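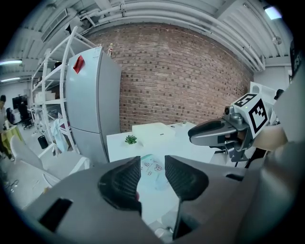
Ticket 145: La pose relativa entre las dos pinzas salta durante la grabación

11/05/2021
Por el equipo de percepción, Delanley

Componente: Kukell, módulo de seguimiento relativo
Estado: en observación
Prioridad: alta

Descripción del problema

Grabamos demostraciones con dos pinzas de mano. La trayectoria de cada pinza se calcula por separado, con su propia cámara y su propia unidad inercial, y después Kukell une las dos trayectorias con los marcadores del cubo. Desde la última actualización, la pinza derecha cambia de orientación de golpe cuando se mira desde la izquierda. El salto dura muy poco y luego la pose vuelve a su valor correcto. La posición casi no cambia, lo que cambia es la rotación.

El planificador de Hailu recibe estas trayectorias sin ningún filtro y rechaza la demostración completa por velocidad angular excesiva. El mensaje es siempre el mismo:

relative_pose: angular velocity limit exceeded, episode rejected

Lo esperado es que la rotación relativa sea continua mientras se ve al menos un marcador.

Pasos para reproducir

Colocar las dos pinzas sobre la mesa blanca, con el cubo orientado hacia la cámara de la izquierda, de modo que se vean la cara superior y la frontal. Mover despacio la pinza derecha hacia atrás, hasta que la cara superior se vea muy inclinada. El salto aparece en ese momento. Con la cara superior bien visible no hemos podido reproducirlo.

Pruebas realizadas

1. Calibración de la cámara. Repetimos la calibración intrínseca con el modelo de ojo de pez. El error de reproyección quedó igual que en febrero. El salto sigue.

2. Iluminación. Sospechábamos de los fluorescentes del techo, por el parpadeo. Probamos con exposición corta y con exposición larga. Con la larga se pierden más detecciones cuando la mano va rápida, pero los saltos son los mismos. Descartado.

3. Tamaño del marcador. En el archivo de configuración el lado estaba medido con el margen blanco incluido. Es un error nuestro y está corregido. Mejoró la distancia entre las pinzas, que antes salía siempre demasiado grande. No tuvo efecto sobre la rotación.

4. Revisión de la grabación larga. Tomamos un episodio de 1.637 fotogramas y dibujamos la rotación de cada marcador por separado. En esta gráfica se entiende el problema: el marcador frontal da una curva limpia, y el superior pasa de una solución a la otra cuando el ángulo es rasante. Es la ambigüedad conocida de la pose de un plano, donde dos rotaciones distintas tienen casi el mismo error de reproyección.

5. Cambio en el código. La versión nueva de Kukell ya no resuelve el cubo como un cuerpo rígido. Calcula la pose de cada marcador y se queda con el primero de la lista, y el orden de la lista depende del detector. Por eso a veces la grabación sale bien y a veces no, con el mismo movimiento. El cambio no figura en las notas de la versión, o por lo menos nosotros no lo encontramos.

Solución aplicada

Hemos vuelto a definir el cubo como un solo objeto en la configuración, con las esquinas de todos los marcadores en un mismo sistema de coordenadas:

relative_tracking:
 target: rigid_cube
 solver: joint_corners
 single_marker_policy: closest_to_previous

Cuando se ve un solo marcador se calculan las 2 soluciones y se elige la más cercana a la pose anterior. Si no hay pose anterior reciente, el fotograma se marca como no válido y no se publica nada.

Procesamos otra vez el episodio largo y el planificador lo acepta.

Pendiente

Durante la revisión vimos también un desfase de hasta 24 ms entre los relojes de las dos cámaras. No produce el salto, pero en los movimientos rápidos las pinzas aparecen un poco más juntas o más separadas de lo que están. Pedimos al equipo de Cokcombe que confirme si la sincronización se hace al inicio de la grabación o de manera continua. De esto depende si podemos corregirlo después con una constante o si hay que interpolar.

Otra observación, de menor prioridad: el mapa visual pierde la localización algunas veces cuando la cámara mira solamente la pared de ladrillo. Suponemos que la textura se repite demasiado. Abriremos un ticket aparte, y pedimos no mezclarlo con este.

Los episodios rechazados no se deben borrar. Los vídeos originales son válidos y solo hace falta ejecutar de nuevo el seguimiento relativo con la configuración nueva. Si alguien ve otra vez el mensaje de velocidad angular después del cambio, por favor adjunte aquí el registro completo del módulo y el archivo de configuración que ha usado.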